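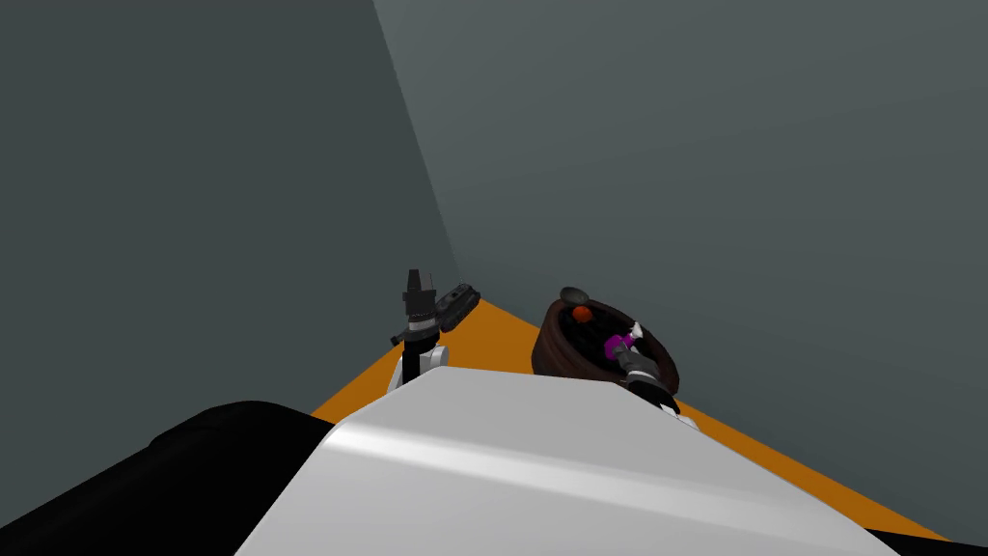
Benvinda thinks I should stop typing up the sermons in order and just do the ones people ask for. Maybe. She said it twice on the phone, so she means it.

Up late again. Tomaszewski box, second half. Handwriting awful -- is it "grace" or "grave"? Changes the whole paragraph. Left a gap.

Page 300 of the big ledger done. About 3000 words tonight, mostly the harvest sermon and the one on Jonah, which he clearly preached more than once, the margins are full of it. His wife's letters still to scan. Want those up by July.

Catarina wants an index by Bible verse. She's right but teh hours!! Started one anyway, Psalms only.

Read the Zunska funeral address before bed. Short, plain. Cried a bit. Must ask Benvinda wich hymn he meant, he only gives the first line.

Tea cold. Bed.

2 comments · Share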